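I went to the open day at Filgate on 25th February, mostly to be annoyed. The flyer said "robots that learn from you," and I've been burned by that kind of sentence before (see my December post on the Grutport parking machine). 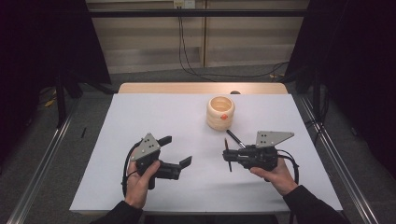
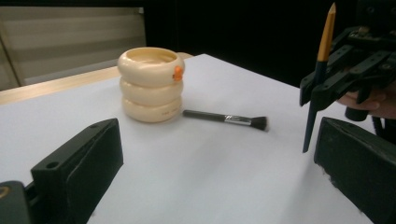

My problem with demonstrations is that somebody always picks the job. The project is called Uvcombe and the pitch is that people do everyday chores by hand, through the grippers, and the recordings go on to train a machine. Fine. I do everyday chores too, and mine involve a drawer that sticks and a cat. What I got was a white tabletop and a little ringed cup, with a pen or a pencil held in the jaws near it. You could hardly lay out a friendlier table. I asked how many times they'd repeat it and was told 200, at 6 stations, which sounds like a lot until you remember it's still the same sort of cup.

I'll give them this much: the grippers are harder to use than they look. I had four tries and dropped the pen on three. My wrists complained on the bus home. If a person with working hands is that clumsy with the thing, I'd like to know what the robot is supposed to be learning from me.

The handout promised 284 "household skills" by the end of the project. I asked whether picking up a pen and picking up a pencil were one skill or two. The answer was long and I wrote down none of it.

Coffee was decent. They had Ó Gríofa shortbread, too, and I took extra. I've put my name down for the next session anyway, and I'm bringing my own junk drawer.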